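Apuntes de la asignatura Robótica de servicio
Tema: cómo leer la oferta de una mano robótica (y de lo que va alrededor)
Material de apoyo para la sesión de laboratorio y la práctica de evaluación

Antes de nada

Estos apuntes son los míos de clase pasados a limpio, así que vais a encontrar opiniones mezcladas con criterios. Cuando algo sea opinión mía procuraré decirlo. El tema es el paquete Durnelura, que comercializa la empresa Storum: mano de tres dedos, muñeca, fundas textiles para el brazo, software de control y un contrato de mantenimiento que se firma aparte. Lo vamos a usar como caso durante toda la unidad porque la oferta que nos mandaron es bastante completa y tiene, además, unos cuantos huecos muy instructivos.

Leed la oferta entera antes de venir. Entera, con anexos. El año pasado media clase leyó solo la portada y la tabla de precios, y luego nos pasamos la primera hora buscando dónde ponía lo del par de apriete (estaba en el anexo tercero, en una nota al pie).

1. Qué nos venden exactamente

El documento comercial habla de «solución de manipulación para entornos interiores». A mí esa frase no me dice nada, de modo que lo primero que os pido es traducirla a una lista de cosas que se pueden tocar y otra de cosas que no.

Se pueden tocar la mano, la muñeca, las fundas, el cableado, la caja de recambios y el maletín. No se pueden tocar la licencia de Stitumano, que es el programa con el que se configuran los agarres, las actualizaciones, la formación inicial y la asistencia remota. Parece una tontería, pero cuando hagáis las dos listas veréis que la mitad de las condiciones raras están en la segunda.

Un ejemplo: la licencia de Stitumano va ligada al controlador y no a la mano. Si se os estropea el controlador y lo cambiáis, la mano sigue siendo vuestra y perfectamente utilizable, pero la licencia hay que volver a tramitarla. La oferta lo explica en una línea y no da plazo. Pregunta obligada para el proveedor, y que conteste por escrito.

2. Los dedos

Tres dedos son un compromiso. Con dos se agarra bien lo que tiene caras paralelas y poco más; con cinco se gana versatilidad, sí, pero también motores, averías y horas de ajuste. Para coger objetos de casa o de oficina con formas variadas, tres me parece un número sensato (opinión, ya lo dije).

Cuando reviséis una mano de este tipo, id de la punta hacia arriba. La yema es lo que se gasta. Mirad cómo va fijada, si se cambia con una herramienta normal o con una especial, y cuánto cuesta el juego de repuesto. En la oferta de Storum el juego de yemas sale a 17 euros, que está muy bien, y el útil para montarlas a 86, que ya no está tan bien y aparece en otra página. Sumad siempre las dos cosas.

Después viene la articulación. Ahí os interesa el juego: coged el dedo con suavidad, con el sistema sin tensión, y notad si baila. Un poquito de holgura es normal. Si un dedo baila bastante más que sus compañeros, apuntadlo, hacedle una foto y no lo apretéis vosotros, por favor, que luego no hay manera de saber cómo venía.

Y por último el soporte y los tornillos. Buscad los tornillos a los que se llega sin desmontar nada. Cuantos más de esos, mejor vida vais a tener.

3. Las fundas

La funda textil es la parte que todo el mundo se salta y a mí me encanta. Tapa juntas y cantos, suaviza el contacto si el brazo roza a una persona o un mueble y hace que el conjunto intimide menos. Pero tiene su cruz – el tejido se pliega, y un pliegue en mal sitio puede acabar donde no debe.

Lo que hay que comprobar es sencillo. Con el brazo estirado, ¿se sube la funda y deja al aire la muñeca? Con el brazo recogido, ¿se amontona la tela cerca de los dedos? ¿Hay algún botón o panel al que haya que llegar con prisa y que pueda quedar debajo? ¿Se quita para lavarla sin soltar cables? En la oferta pone «lavable», a secas. Ni temperatura ni número de lavados. Otra para la lista de preguntas.

Igor Szulc, que dio esta parte del tema antes que yo, insistía en hacer la comprobación en posturas feas: el brazo bajo, la mano apuntando al suelo, el robot pegado a un asiento. Tenía toda la razón. En la postura bonita del catálogo cualquier funda queda estupenda.

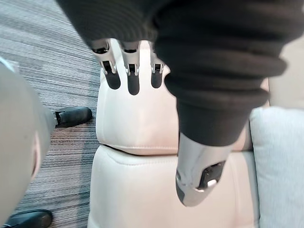
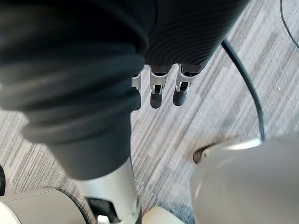

Los dedos apuntando hacia abajo, bajo la funda oscura acanalada.

4. El sitio donde va a trabajar

Pasamos a lo que la oferta llama «requisitos de instalación», que ocupa media página y debería ocupar tres. Para el ejercicio imaginad que el cliente es Kubiak, una residencia de estudiantes con salas comunes enmoquetadas, sillones, mesitas bajas y gente entrando y saliendo a todas horas. ¿Qué le falta a esa media página?

Le falta el suelo, para empezar. No es lo mismo moqueta que baldosa, ni para rodar ni para recoger algo pequeño caído. Una moneda sobre moqueta es un infierno: la yema se apoya, el pelo cede y la moneda se hunde. Si el proveedor os enseña la mano recogiendo objetos de una mesa lisa, pedidle que lo repita en el suelo del cliente. Con el suelo del cliente, insisto, que una alfombrilla traída en el maletero no cuenta.

Le faltan los cables. Preguntad cuáles son necesarios durante el uso y cuáles solo para configurar o cargar. Por dónde salen, qué radio de curvatura admiten, qué pasa si alguien los pisa. Haced el dibujo en planta con los recorridos, aunque sea a lápiz.

Y le faltan los muebles. Los asientos tapizados tienen huecos entre cojines, costuras y bordes blandos, y cada uno responde de una manera cuando lo toca una mano mecánica. El cuero se marca, la tela gruesa engancha. Yo pediría una prueba de contacto lenta en cada tapicería de la sala, con alguien al lado de la parada de emergencia y acordando antes quién paga si se estropea algo (esto último da apuro preguntarlo, ¡preguntadlo igual!).

5. El software

Stitumano me gusta. Ya está, lo he dicho. La pantalla de agarres es clara, se guardan las posiciones con un nombre y se pueden recuperar sin bucear en menús. También permite limitar la fuerza por perfil, y eso en una sala con gente lo considero imprescindible.

Lo que no me gusta es que el límite de fuerza se pueda cambiar desde el mismo usuario con el que se trabaja a diario. En la versión que trae la oferta no hay perfiles separados de operador y administrador. Para un laboratorio, pase. Para Kubiak, yo no firmaría sin eso resuelto.

Fijaos también en los registros. El programa guarda los últimos 58 errores y después va sobrescribiendo los más antiguos. Si se os encadenan fallos una tarde, el primero, que suele ser el interesante, se pierde. Exportad el registro nada más ver algo raro y luego ya tomáis café.

6. El mantenimiento

Hay dos modalidades, básica y ampliada. La básica cubre piezas con defecto de fábrica y asistencia remota. La ampliada añade una visita, las yemas y la revisión de articulaciones. La duda de siempre es si compensa.

No os voy a dar la respuesta porque es parte de la práctica, pero sí una pista: mirad quién hace el transporte. En la básica, la mano viaja al taller y el embalaje corre de vuestra cuenta. Si el maletín original sirve para el envío, perfecto. La oferta no aclara si sirve.

Otra cosa que conviene leer despacio es la definición de «desgaste». Según el anexo, las yemas y las fundas son consumibles, y ahí no hay discusión. Pero mete en el mismo saco «los elementos de fijación asociados», y con esa redacción podría caber hasta el pasador de la articulación. Pedid que lo acoten.

7. La práctica

Se hace en grupos de 3. Cada grupo entrega un informe de evaluación dirigido a Kubiak, escrito para alguien que sabe llevar una residencia y no tiene por qué saber de robots. Eso significa nada de siglas sin explicar y nada de pegar la hoja técnica tal cual.

El informe tiene que llevar lo siguiente:

Las dos listas del apartado 1, lo que se toca y lo que no.

Una revisión de la mano hecha por vosotros en el laboratorio, de la punta hacia arriba, con fotos vuestras.

La comprobación de la funda en al menos dos posturas incómodas. Decid cuáles y por qué las elegisteis.

El plano de la sala con cables, muebles y zona de paso.

Las preguntas al proveedor, redactadas como se las mandaríais de verdad, con saludo y todo.

Una recomendación. Comprar, no comprar o comprar con condiciones. Si elegís la tercera, las condiciones tienen que poder comprobarse; «que mejoren el software» no vale.

Sobre la nota: me fijo mucho más en las preguntas que en la recomendación. He puesto muy buenas notas a grupos que recomendaban lo contrario de lo que yo haría.

8. Normas del laboratorio para esta sesión

Pelo recogido y nada de pulseras ni cordones colgando. Una persona del grupo se queda siempre junto a la parada y no hace ninguna otra cosa mientras el brazo tenga tensión. Los dedos se tocan únicamente con el sistema apagado. Si hay que colocar la funda, también apagado, y se avisa en voz alta antes de volver a encender.

El calzado, cerrado. Y los móviles para las fotos, bien, pero las fotos se hacen con el brazo parado.

La entrega es en junio, por el aula virtual, en un único archivo. Las dudas sobre los anexos traedlas a la tutoría con la página marcada, que así vamos al grano.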